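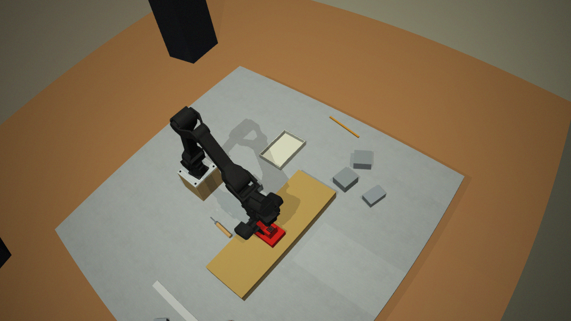
Rendered view of a robot arm with its gripper over a red block.

Search articles Go Advanced search

The Steinbach Trainee Intake (also Steinbach Intake, or just "the Intake") is a yearly recruitment round for technician trainees at the firms Gutex and Tevach. One form for both. Applicants rank the two firms and can't change the order later.

History
Started by Theda Lammers, then head of hiring at Gutex. First round had 29 places and 203 applicants, all on paper. Tevach joined the following year. Online forms came later, through the Wundier portal, which still handles the whole thing.

Eligibility
School leaving certificate, with math. No upper age limit. Earlier applicants may reapply, but only twice. Work experience not required and earns no extra points, altough many candidates list it anyway.

Selection
Written test, 180 minutes, no calculators. Pass mark is 70 out of 100. Then a bench task and a short interview, usually same morning, starting 8:30.

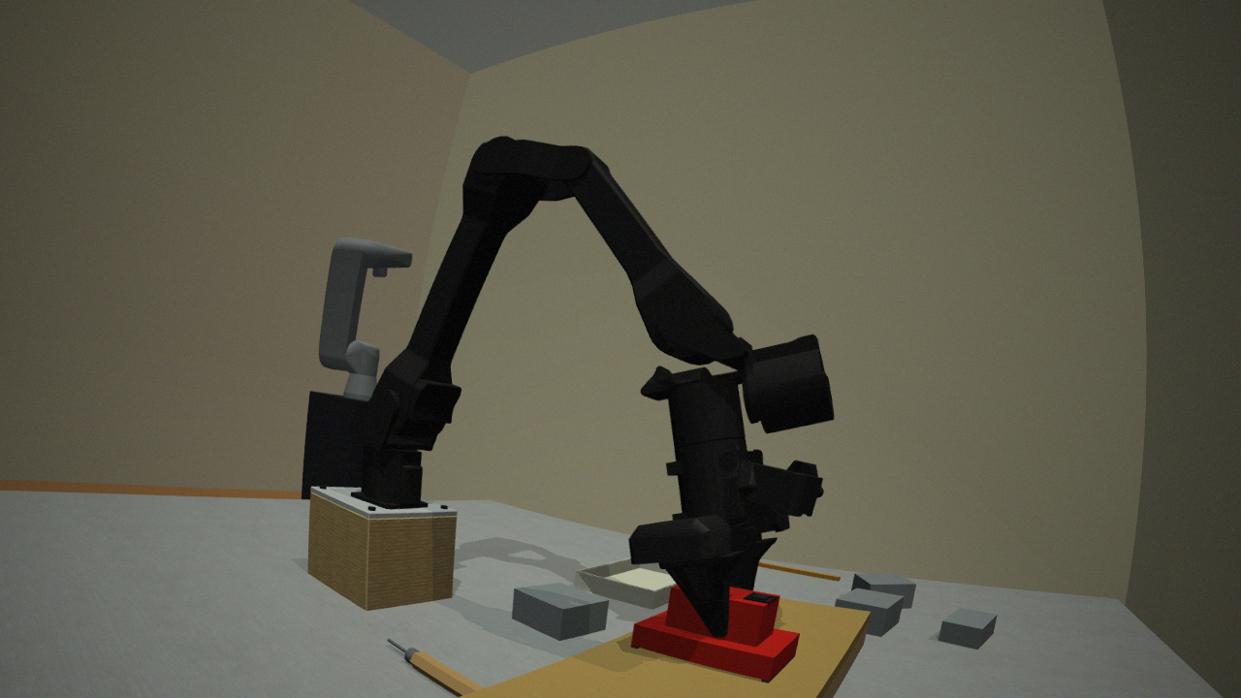
The bench task is marked by two assessors seperately and the lower mark counts. This rule has been disputed. Ida Lammers, who ran the round after Theda, wanted the average used instead; Tevach refused, and the rule stayed.

Results
Posted on Wundier in August. Merit list first, then the reserve list. Reserve candidates are called up to the end of the first term. No marks are given by phone.

See also
Tevach apprentice scheme
Gutex evening entry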